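Trudum House – shared kitchen, dish washing station
Monthly walk-through, items and comments

Hand wash table – OK. Wood top, no cracks I could feel. Needs oil before May.
Sponge – in the bowl, yellow one. Fine for now. Write the start date on the pack pls.
Bowl, light blue – keep for washing only, not for fruit.
Trays – use the brown one under wet stuff, always. Water on bare wood = rings.
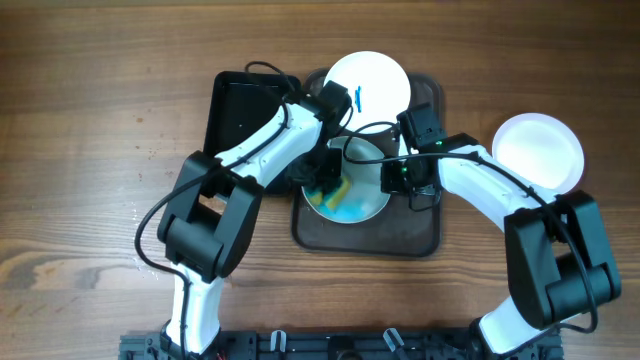

Inspected by Encarnación Figueroa | April 7, 2019 | Form 485, page 2

Plates – OK with comment. Run a thumb round every rim before it goes back on the shelf. Chips go in the bin, not back on the pile, not "for later". Don't leave plates right on the table wood, tray or rack.
Small brushes – comment. Rinse, shake, stand up to dry. Not left lying on a plate.
Dish soap – Drellar, 200 ml bottle, nearly out. Order the big one this time.
Hot tap – FAIL. Slow to warm, then way too hot. Sebastian to turn the mixer down and re-check. Sign on the tap till then.
Floor by sink – OK. Mat curls at one corner, tape it or toss it.

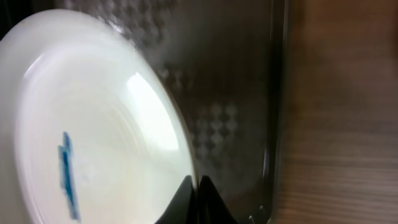

Glazed stuff gets looked at under the light, tilted both ways – grease film hides when you look straight down. If it feels slick, wash again. Same for the trays, esp. the inside corner under the rim where old soap sits.

Drying rack – OK. Drip pan emptied.
Outlet near sink – test button works, reset fine. Cover plate screw loose, tightend it.
First aid box – short on the blue band-aids and burn gel. Arnus has the key to the supply closet, ask him.
Extinguisher – pin in, gauge in green, tag current. Somebody hung an apron on it agian, moved.

Open items: hot tap, soap, band-aids, mat. Tap first. Rest by next walk-through.
Signed E.F.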